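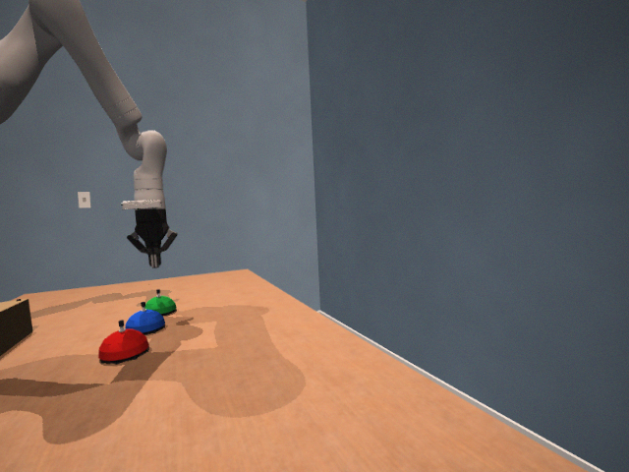
Declan Trevaskis wrote to us after the last edition that he oiled his table top on a Prisbridge frame with too much oil, and it stayed sticky for many days. He asked that we put the wiping step in larger words. We have done it, see step 5.

4. First coat of oil

4.1 Stir the Tirine oil slowly with a flat stick. Do not shake the can.

4.2 Pour a small quantity on the wood, 60 ml for one side of the top. Spread it with the Imhof pad in the direction of the grain.

4.3 Let the oil stay for 25 minutes. If you see dull places in this time, give them a little more oil.

Note: The end grain drinks more than the flat surface. Treat it two times.

5. WIPE OFF ALL OIL THAT STAYS ON THE SURFACE

5.1 Use a clean cotton cloth, and change it when it feels heavy. The surface must feel smooth to the hand, without any sticky place.

5.2 Check the lower edge also. Drops collect there and become hard.

Caution: Cloths with oil can start to burn by themselves. Lay them flat outdoors to dry, or put them in a metal can with water and close the lid.

6. Second coat

6.1 Wait one night. In a cold room the waiting is longer, nearly two nights.

6.2 Sand lightly with the fine Erno paper and remove the dust.

6.3 Repeat steps 4.2 to 5.2 with half the quantity of oil.

Note: Do not put a tablecloth or a hot dish on the top in the first week. For the care of older tops with water rings, see section 3.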